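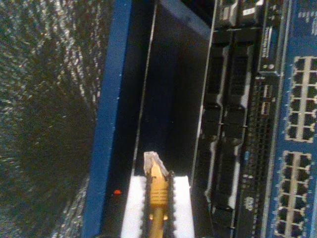 January, Wednesday, 14:20

Drift in the Satti pressure log again. The trace for the Skollen column climbs through the morning and drops back after lunch, with the same shape on both days we have data for. Swapped the transducer lead first and saw no change. Zeroed at atmosphere and it held for an hour before walking off. Color notes for the enclosure labels are still open: the royal blue of the upright is the shade I want for the supply side, slightly dusty finish included, as it doesn't glare under the bench lamp. Gray for return.

Ran the column at 500 mbar with the outlet closed. Logger read high by 2 mbar at the start and 5 mbar at the end. The hand gauge did not move. That puts the fault in the electronics or in the reference, and leaves the plumbing alone for now.

Checked the reference resistor in the Previs board. Nominal 3270 ohms, measured 3270 cold. Have not measured it warm. The board sits above the supply and gets the worst of the heat before noon, when the sun is on that wall as well. Plan is to put the heat gun on low at arm's length and watch the reading.

Kerko valve: new seat fitted, old one bagged and in the drawer with the others. The old seat has a score mark across the sealing face. Closing torque feels the same as before. Do not use the long wrench on it.

15:50

Resistor moves when warm. Not by enough to explain all of the drift, but in the right direction. Ordered a low-tempco part. Until it arrives, log board temperature next to pressure so the old runs can be corrected later. Spare channel on the Satti is free for this, thermocouple is type K, make sure the input is set to match.

Still to do:
leak check on the upper fitting, with soap solution
repeat the closed-outlet run with the board fan on
correct the units in the header of the morning file, it says kPa and the values are mbar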